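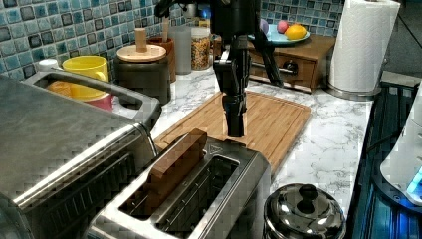
Two-slot toaster and grooved board on the worktop.

Products > Power and Cabinets > Rack UPS > Posex R9

Search products, part codes, support articles Go Clear

Posex R9 rack battery backup unit

The Posex R9 is a rack-mounted battery backup for small server rooms, comms cupboards and branch offices. It sits at the bottom of a standard 19 inch cabinet and takes up 2U. We supply it with rails, fixing screws, two mains leads for connected equipment and a serial cable. The network card is sold separately.

We have sold Posex units from our Garkby warehouse since the R5, and the R9 replaces both the R5 and the R7. If you already have an R7, the rails are the same and you can leave them in place. The battery tray is different, so don't order R7 batteries for it.

What it does

When the mains supply drops, the R9 carries the load on battery and tells your servers to shut down once the charge falls to the level you set. The default is 30 per cent. Most customers running virtual machines raise this, as a host with a lot of guests takes longer to close down than people expect. Test it with your own equipment before you rely on it.

Short dips and surges are corrected without using the battery. Each one is written to the event log, which holds the last 269 entries and then overwrites the oldest. If you need a longer record, fit the network card and send the log to another machine.

Outlets and load

There are nine outlets on the back, in two groups. Group A stays on until the battery is flat. Group B can be switched off early to save charge. Put servers, storage and the main switch on Group A, and monitors, spare switches and anything else you can do without on Group B.

Do not plug laser printers or heaters into either group. They draw too much when they start and the unit will go into overload.

Fitting

The unit is heavy and needs two people to lift it. Take the battery tray out first and put it back once the case is on the rails. Leave the vents at the front clear and allow a hand's width behind the cabinet for the leads. Charge it overnight before connecting any load.

We can fit it for you. Lavanya Reddy runs the installation diary and will ask for the make of your cabinet, the type of wall socket nearest to it and a list of what will be connected. Visits normally start at 8 am so that servers can be moved over before staff arrive. An evening visit costs more.

Batteries

Batteries are sealed and can be changed with the unit running. Expect to replace them every three to five years, sooner in a warm room. The front light turns amber when the self-test fails. Old batteries must not go in general waste. We take them back when you buy a new set from us, and you can hand them to the engineer or return them to the trade counter.

Price

R9 unit with rails: £697
Network card: £197
Replacement battery set: £164
Fitting, working hours: £140

Prices are without VAT. Stock for the network card comes from the Eltville depot and takes a few days longer than the unit itself. If you order them together we hold the unit and send both in one delivery, unless you ask us not to.

Warranty

Two years on the unit and one year on the batteries. Damage from overload is not covered. Keep the serial number, which is on a label under the front panel and also on the delivery note.

Comments (4)

Florin Ghiță
Does the shutdown software work with two servers on one serial cable? We have a file server and a small mail server in the same cabinet.

Rodica Stanciu (product support)
The cable only talks to one. You can run the software on the first server and have it pass the message to the second over the network, but the switch between them has to be on Group A. With the network card you don't need the cable at all.

Lakmal Weerakoon
Swapped an R7 for this in July. Rails were fine as the page says. The fan is louder than the old one for the first few minutes, then settles down. The manual has the outlet groups printed the wrong way round on the drawing, so go by the labels on the back.

Irina Pană
Ordered two for our office at Pană. One came without the fixing screws, and they were posted out when I rang. Both units have been running without trouble.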